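Course: Building Electrical Maintenance, unit 4
Handout for 28 June 2023

Please read this before the practical hour. We continue with the Trodbridge building, and today the subject is the lighting panel on the second floor.

## 1. Reading the panel schedule

The schedule is the paper or file that says which breaker feeds which circuit. In Trodbridge the panel has 84 positions and 40 of them are in use. The old schedule was typed before the renovation, so you must not trust it without a test.

Write for every circuit:

- position number
- breaker rating
- rooms or equipment that it feeds
- date of last check

Spare positions are also written, with the word "spare". An empty line is not enough - the next electrician can not know if it was forgotten.

The work order for this panel is number 3243. Put it on each page of your notes. Students who did the Moschos exercise already have the correct form and can use it again.

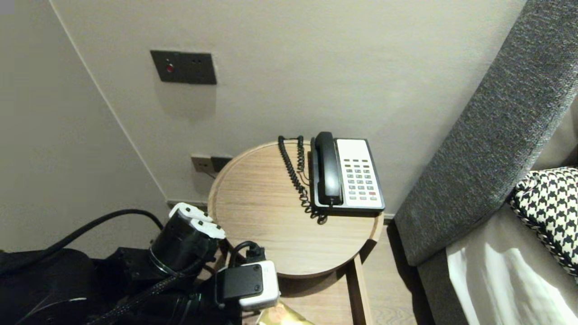
## 2. Before you open the cover

1. Inform the building office which rooms will lose light.
2. Switch off, lock and tag the supply.
3. Test your meter on a known live source, then test the panel, then test the meter again.
4. Remove the cover with two persons.

Step 3 is the one that most groups forgot in the last exam.

## 3. Homework

Complete the schedule for positions 1 to 68. Bring it on paper to the first lesson of July.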